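Namstead College » Engineering » Student Projects » Reports

Kostar Gripper Project: Progress Report to the Curnby Fund

Submitted by Siv Åberg, project supervisor
Period covered: spring term
Status: hardware complete, data collection under way, policy training started

1. Purpose of this report

The Curnby Fund awarded the robotics club a grant of £2,000 for the construction of a hand-held gripper and the collection of demonstrations for a household handling task. The grant terms ask for a written report at the end of each term, with a statement of spending and a list of changes to the plan. Both are given below. The technical sections were drafted by the students and edited by me.

2. Scope

The project plan sets out a single family of tasks: picking up tableware from a domestic table and placing it in a second position. The students operate the gripper by hand while its camera records. The recordings are then used to train a controller for the arm in the teaching laboratory, which carries the same type of fingers. The plan does not include liquids, knives or anything that has to be handed to a person.

During the term the club agreed one change. The original task list contained cutlery. Forks and spoons lying flat on cloth proved difficult to lift with the present finger tips, and the fabric was often picked up along with them. Cutlery has been moved to the summer term and dishes have taken its place.

3. Hardware

The gripper body and linkages are black plastic parts, assembled with metal pivot screws. The first version had too much play at the pivots. With the fingers closed, one tip could be pushed sideways by hand far enough to miss the opposite tip. Marietjie Mathebula redrew the inner arms with a longer bearing surface and the parts were printed again. Play is now small enough that it can't be felt when the fingers are closed on a dish.

Finger pads remain a weak point. The adhesive holds well on a clean jaw and badly on one that has been handled. The assembly sheet now includes wiping the jaw with alcohol before a pad is fitted, and pads are inspected at the start of every session. A mechanical fixing has been drawn but not made.

The trigger spring was replaced with a softer one after two students reported sore hands. Closing force is lower as a result. It is still sufficient for the dishes in the object set, the heaviest of which weighs 305 grams.

4. Data collection

Collection started in the laboratory and moved to home tables once the procedure was stable. The laboratory bench gave clean recordings which were too much alike: one surface, one lamp, one background. A controller trained on those alone reached confidently for the wrong place when a patterned cloth was put down.

The procedure for a home session is as follows.

The operator calibrates the gripper opening by closing the fingers fully and then releasing them. The table is left as it is found, apart from anything breakable that stands in the path of the hand. One object is chosen as the target. The operator approaches from the near side of the table, closes on the rim, lifts, moves and releases. A second student keeps the log and notes any recording to be rejected. The two then change places.

The club has 700 accepted demonstrations. Rejected recordings are kept in a separate folder and are not used for training. The usual reasons for rejection are a late start to the recording, a second attempt at the grasp, and the operator's free hand entering the view.

5. Observations from the sessions

Shallow dishes are harder than bowls. A deep bowl offers a wall that the fingers can straddle, and a small error in height makes little difference. A shallow dish has to be taken close to the rim with one jaw inside, and the jaw must go low enough to hold without pressing the dish into the cloth. Students tend to press too hard at first. Where this happens the cloth moves with the dish and creases ahead of it.

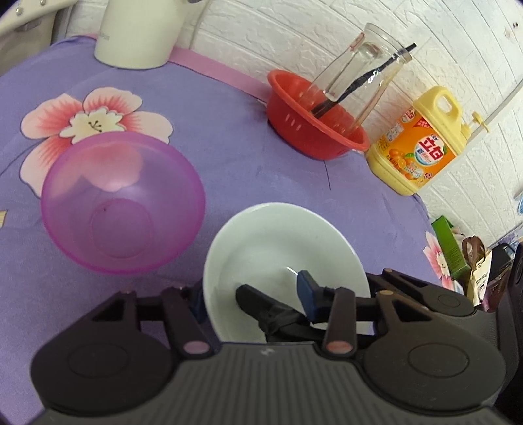
Reach and approach angle are also affected by what stands behind the target. Tall items at the back of a table do not obstruct the hand directly, but operators slow down when they see them, and this hesitation is carried into the recordings. The log sheet now has a column for it. Slow approaches are accepted if the path is otherwise smooth.

Transparent objects are present in the background of many recordings and have not been used as targets. Reflections and see-through walls make the outline of such objects hard to label, and the students have asked to leave them until the opaque set is finished. I agree with this.

6. Training

The first controller was trained on laboratory recordings only and is kept as a baseline. The second uses both laboratory and home recordings. It locates the target dish on a patterned cloth more reliably than the baseline, though it still closes early on some attempts. The students suspect an offset between the recorded finger opening and the camera image. A timing test using a lamp and a switch is being prepared to check this. No success rate is quoted here, as the test protocol has not been fixed and early trials were run under differing conditions.

Training runs take place overnight on the shared college computer. Access was interrupted for part of the term by a disk fault, and one run had to be repeated.

7. Spending

Printed parts, screws, springs and pads are within the budget line. The camera cost less than planned. Travel to home sessions was not foreseen in the application and has been met by the department. Motor spares for the laboratory arm were bought from Shabalala, and the invoice is attached with the others. The club asks permission to move the unspent part of the camera line to storage, as the recordings are held on a single drive with one backup.

8. Student participation

A group of 4 students carried out the home sessions, with other members working on printing and labelling. All operators completed the short training exercise before recording. Meetings are held on Monday after classes.

9. Plan for the summer term

Complete the timing test and correct any offset found.
Fix the test protocol before further training results are reported.
Make and fit the mechanical pad fixing.
Resume cutlery with a thinner finger tip.
Hold a demonstration for first-year students in June, using the laboratory arm.

The next report will include the test protocol and the log sheets in full. Questions about the accounts should be sent to me; questions about the recordings may be sent to Marietjie Mathebula at the club address.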